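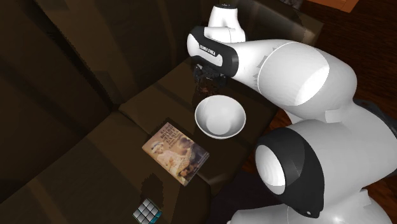 Hi everyone at Petridis, and sorry this lands on a Friday again! May got away from us a bit, but the Vostedari oral history project is in good shape and I've got plenty to tell you.

First, the money. Of the 800 you gave us for travel and transcription, 300 is left. Most of the rest went on bus fares up to the villages (the fare went up in spring, grr) and on paying our typist, who is fast and worth every cent. I'd like to keep what's left for the summer interviews, if you're fine with that.

The interviews themselves have been a joy. We've been asking people about the old Grornorora market, and they all start with the prices and end up on the weddings. One woman sang us the whole song the cheese sellers used to call out, then sang it again because she didn't like her first go. I've played it far too often.
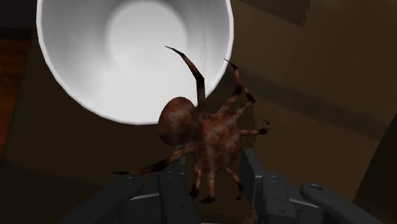 Spider on the rim of a white cup.

Transcripts are where we're behind. Two of the longer tapes are in a dialect that our typist only half follows, so those are going slower, and I'd rather get them right than rush them over to you with gaps. I've asked the parish office for a list of old family names and field names, which should help with spelling. No answer yet, I'll nag them.

The listening evening went really well too. Drernier lent us their upstairs room and the good speakers, we played the market tapes, and people stayed talking on the stairs long after we'd packed up. A few of them want to be interviewed now!

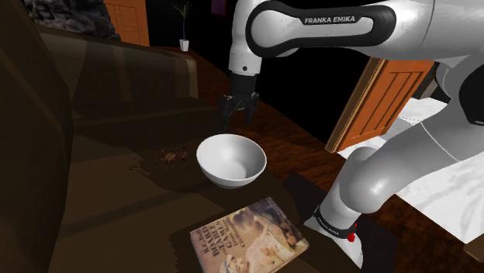 Dionysis Manolakis told me afterward that the tapes ought to be in the school library as well as the archive, and that he'd happily introduce them to the older classes himself. I love this idea and would like to do it in the fall. It needs copies and a simple printed guide, so I'll send you a cost for both with the next report.

Still to do: finish the dialect tapes, chase the consent forms from the upper village, and book the bus for the next trip.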